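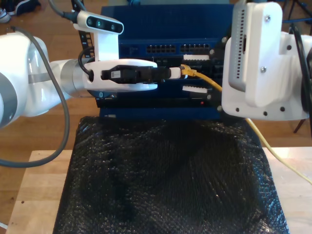

**Etbridge, November**

## Moving coins off Clonulero before the fee change

**pellwood**
Clonulero are putting their withdrawal fee up at the end of the month. I've got a bit of bitcoin and a smaller amount of ether on there, worth 478 pounds together this morning. Do I move it all to my own wallet now, or leave it and sell? I buy a little every payday and never trade.

**marrow_k**
Move it. If you never trade there's no reason for it to sit on an exchange. Do a small test withdrawal first, check it arrives, then send the rest. Yes, you pay the fee twice. I still do it every time.

**Bontu Tekleab**
I'd disagree for that amount. A hardware wallet will eat a fair slice of 478 pounds before you've paid a single network fee. At 1000 or more I'd say go for it. Under that, a decent exchange with two-factor switched on is fine for most people.

**marrow_k**
You don't need hardware. A phone wallet costs nothing. I used Belay for a year before I bought a device.

**Bontu Tekleab**
And if the phone goes in the canal and the recovery words were in a notes app on the same phone? I've helped two people in that position and neither got anything back.

**marrow_k**
So write them on paper. It takes five minutes.

**pellwood**
I have Belay installed already but never put anything in it. It gave me 12 words and I did write them down. Is that the same as the 24 some people mention?

**oldgateposts**
12 is fine. Some wallets give 12, some give 24. Before you send anything, delete the wallet and restore it from your paper while it's still empty. If the same receiving address comes back, your words are good.

Also check the network when you withdraw the ether. Clonulero shows a drop-down and the cheapest one is at the top. If your wallet isn't set up for that network the coins won't show, and you'll spend an evening sorting it out.

**tinhat_brekcombe**
Fees are only half of it. Clonulero froze withdrawals for 28 hours in the spring and the status page said "maintenance" the whole time. I had a sale lined up and missed it. Took everything off the next day.

**Bontu Tekleab**
I remember that. Mine went through the following evening with no trouble. 28 hours is annoying but I wouldn't call it a freeze.

**tinhat_brekcombe**
If I can't get my money out, it's frozen.

**oldgateposts**
Can we keep to the question. pellwood, are you going to carry on buying every payday? If so, don't withdraw each time, the flat fee will kill you. Let it build up and move it 2 times a year.

**pellwood**
Yes, carrying on. Twice a year sounds sensible. I'll do the restore test tonight, then send the bitcoin over and leave the ether where it is for now.

**marrow_k**
Good plan. Keep a note of the dates and the pound value when you buy. You'll want them for tax if you ever sell, and the Clonulero export misses out the fees – or it did last time I ran it.

**Bontu Tekleab**
Agree with that bit, at least. Mine was missing them as well.

**pellwood**
Restore worked, same address. Test amount sent, showing as pending.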